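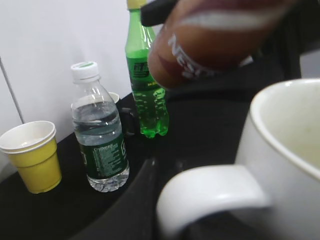
Office drinks shelves are usually planned by floor area, and the container that causes trouble is usually the one with the wrong height or the wrong diameter. Kamonchanok Petchrat, who fits out small shared kitchens for Wannasri, begins each job by standing the stock on a flat surface and measuring it before any shelf is ordered. A paper cup, a small water bottle and a green soda bottle make a reasonable starting set, the soda bottle being taller than the water bottle and the tin a plain cylinder. Four shapes of that sort already call for two shelf heights.

Paper cups are the simplest case. They taper toward the base and nest, so a sleeve of them takes little more height than the rim spacing adds up to. Petchrat stores cups upside down in a tube dispenser where the wall allows it, and in an open tray where it does not. The tray at the Trembridge office, her most recent job, holds 56 cups in four stacks. A fifth stack would fit but would block the cabinet hinge.

Bottles are harder. A ribbed plastic bottle grips a wire shelf well and a smooth one slides. Soda bottles with a petaloid base stand on a ring of separate feet, and on wire the feet can drop between the rods, so the bottle leans. A solid shelf or a liner cures this. Trembridge now uses a cork liner from Corkia, cut to the shelf and left unglued so that it can be lifted out and wiped.

Spacing between shelves was set from the tallest item in each group plus a hand's clearance of 25 mm. Petchrat tried less and found that people tipped the bottles to get them out, which put condensation on the labels and then on the liner. Carbonated drinks are kept on the lower shelf with the cap upward. Partly used bottles go in the door.

Tins were left until last. A cylindrical tin wastes the corners of a square shelf, and the loss grows with the diameter. Staggering the rows recovers part of it, but staggered rows are awkward to restock and the people doing the restocking tend to straighten them. Straight rows were kept. The more useful change was to turn every tin so that the printed name faces out, and to fit a low front lip so that none of them creeps forward.

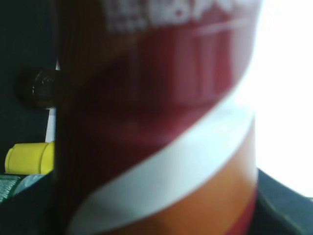

Bands of red, white and orange on a container, seen at close range.

Color does most of the work on a crowded shelf. At a distance a broad band is recognized well before the lettering is read, and Petchrat groups containers by their main color where two products share a size. The method fails when a supplier changes the packaging, as happened twice at Trembridge, and the shelf-edge labels are there for that reason. They are plain black on white, 15 mm high, with the product name and nothing else.

Nipon Thongsuk, who manages the Trembridge building, had asked for transparent bins throughout. The sample bins, from Tellum, were well made but had sloping sides, and across a full shelf the slope cost one bottle per row. Bins were kept for tea bags, sugar and stirrers – items with no fixed shape of their own. Everything that can stand up by itself does so directly on the shelf.

The finished unit holds 132 items when full, cups excluded. Thongsuk restocks it from the front and moves older stock forward by hand, a job that takes him roughly 15 minutes. One question remains open: mugs with handles. They do not nest, the handle adds to the width on one side only, and alternating the handles left and right saves less space than expected. For the present they hang from a rail under the lowest shelf, and the rail is already full.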